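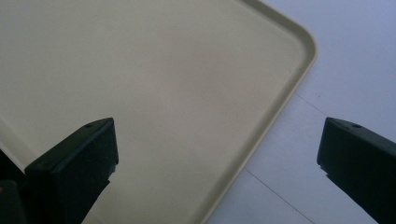
How to Write a Readout of an Official Call

Last updated Nov 12, 2025

A readout is the short text an office puts out after its minister, mayor or ambassador has spoken with a counterpart from another country. It tells the press and public who spoke, when, and on what subjects. This guide covers a phone or video call between two officials. Meetings in person follow the same order, with the place and the delegation added.

Before the call

Ask the private office for the confirmed list of topics and the exact title of the other party. Titles change after elections and reshuffles, so check the counterpart's own website on the day and don't copy from your last readout. Agree with the other side whether both offices will publish, and at what time.

Open a blank draft and fill in the parts you already know: place line, date, names, titles. Leave the topics in brackets until the call is over.

During the call

The note taker writes down the subjects in the order they come up and marks who raised each one. Full quotations are not needed. If the speakers agree on a next step, such as a visit in June or a round of trade talks, the note taker should record the wording as spoken and read it back to the private office afterward.

Writing the text

1. Start with the place line and date in your office's house style.

2. In the first sentence, say who called whom. "Received a call from" and "held a call with" mean different things, and the other capital will notice.

3. Give the main subject in the same sentence or the next one. Keep it general: trade, consular matters, water sharing, regional security.

4. List further subjects in one sentence. Put them in order of importance to your office.

5. Add any agreed next step. Leave out anything that was only suggested.

6. Close with congratulations, condolences or thanks if they were offered.

Aim for 120 words. Readouts longer than that are usually trimmed by the wire services, and you won't choose what gets cut. 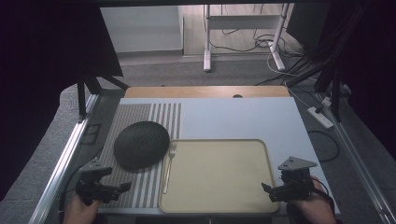
A tray, a fork and a striped placemat on the table.

Choosing the verb

"Discussed" is safe for nearly everything. "Reviewed" suggests that the subject is an existing one. "Stressed" and "underlined" show that your side pressed a point, so use them once at most. "Agreed" needs clearance from both offices.

Here is a finished sample:

GULLANO -- Foreign Secretary Wálter Cuadros today received a call from the Foreign Minister of Lis. They reviewed cooperation on fisheries and border crossings, and discussed preparations for the Climside conference on river management. The two sides agreed that technical teams will meet in June. The Minister thanked the Secretary for Gullano's assistance after the recent floods.

Clearance and release

Send the draft to the private office and the country desk together. Give them 32 minutes and put the deadline in the subject line. If there is a translation, have it checked against the cleared version only.

Publish to the website first, then the press list, then social accounts. Save the cleared text, the notes and the release time in one folder under the date of the call.

If you find a mistake after release, correct the page and add a line at the foot saying what was changed. Send the corrected text to the same press list.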